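Zwischenbericht November, Roboter-AG der Gesamtschule Hukeck
Projekt Nalley, Förderung durch die Verholm-Stiftung

Die AG trifft sich weiterhin jeden Mittwoch. Zurzeit nehmen sieben Schülerinnen und Schüler teil, zwei davon neu seit den Herbstferien. Von den bewilligten Mitteln wurden 400 Euro für Greiferteile und Kabel ausgegeben, die Belege liegen bei Hanan Bitar.

Das Greifen flacher Teile ist programmiert. Verzögert hat sich die Ablage in den Behälter, hier rechnen wir mit vier weiteren Terminen. Anel Kruger und Paweena Ongart arbeiten derzeit an der Übergabe vom Regal. 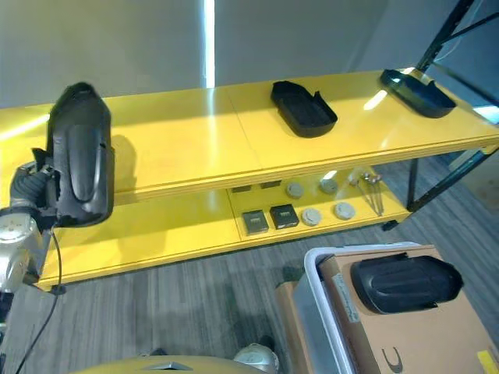 Greifübung am gelben Regal mit schwarzer Kunststoffabdeckung

Offen ist noch die Anmeldung zum Morrison-Wettbewerb.

Jovita Arriaga, AG-Leitung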